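Thursday, and the Walska cell is down for its service again. Bun duty resumes once I've been round every finger joint with a 2 mm key.

The left hand is the needy one. It does lids, and lids have taught it bad habits. The thumb had drifted 5 degrees since April. I've re-zeroed it and had a stern word.

The right hand had nothing wrong with it at all – so naturally that took 70 minutes.

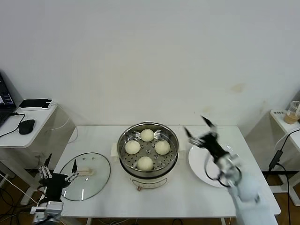

Both arms back on the table. Four buns, one lid, one plate.

Cable check next. The loop at the right wrist needs enough slack to turn but not enough to lasso the crockery. I have owned more plates than I do now.

Elero's manual says to regrease every 2,000 cycles. It doesn't say what a cycle is. I've decided it's a bun.

Running it at 20 per cent speed until lunch. Mine, not its.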